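Huklow pauses withdrawals on two tokens, staking changes in March -- what to know 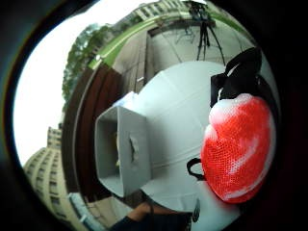

A white box on a pale surface.

Quick one this week, lots going on and not much time.

Huklow put out a notice late last night. Withdrawals for two of the smaller tokens (Bridov and Prulance) are paused while they move wallets to a new custody setup. Everything else runs as normal. Trading in both tokens is still open, you just can't move them off the exchange. No end date given, only "as soon as the migration is complete", so take that how you like.

If you've got a withdrawal stuck on pending, leave it. Don't cancel and resubmit. The notice says pending requests keep their place in the queue, and cancelling sends you to the back. A few readers wrote in who had allready done it. Sorry, nothing I can do there, support ticket is your best bet.

Staking

Bigger change for most of you. Minimum stake on Bridov goes from 20 tokens to 1,000. Yes, really. Existing stakes under the new minimum aren't kicked out but they stop compounding, so rewards land in your spot balance instead and sit there doing nothing. You can still top up. Unstaking takes 19 days, same as before, and you earn nothing while you wait.

My maths, for what it's worth -- if you're a long way under the minimum and were thinking of leaving anyway, the wait is the real cost. Price could be anywhere by the time you get your coins back. If you're close, topping up is probably less hassle. Not advice. I hold a bit of Bridov myself and haven't decided.

Prulance stakers: no change to your minimum, but the reward payout moves from daily to weekly. Same total, fewer lines in your history. People who do their own tax will be pleased, I know I am.

Fees

Mertens wallet has changed how it shows network fees. Used to be one number at the bottom of the send screen. Now there's a slow, normal and fast option, and it defaults to fast. Check it before you hit send. I paid for fast twice on Monday on transfers that were in no hurry whatsoever. The setting to change the default is under Preferences, then Sending, then a little grey arrow that doesn't look like a button.

The update also logs everyone out. Have your recovery phrase handy before you install, and type it only into the app itself. Any email asking you for it is a scam, doesn't matter how good the logo looks. There's one doing the rounds with the subject line "Confirm your Mertens account". Delete it.

Reader mail

Xiaoqing Hao asks whether moving coins between two wallets you own counts as a sale. Generally no, as long as you own both ends, but keep a record of the date and the amount. The fee can be a different story if you pay it in crypto. Ask your accountant, mine took one look at my spreadsheet and sighed. It had 1,507 rows.

Also a few of you asked for the old fee comparison table. It's out of date and I've pulled it. New one is half done, should be in the next issue or the one after, depends how my week goes.

Coming up

More on the custody move once Huklow says something useful. And I want to look at wether weekly payouts change anything for people on auto-invest, I suspect not much but haven't checked.

Replies go straight to my inbox, slow at the moment but I do read them.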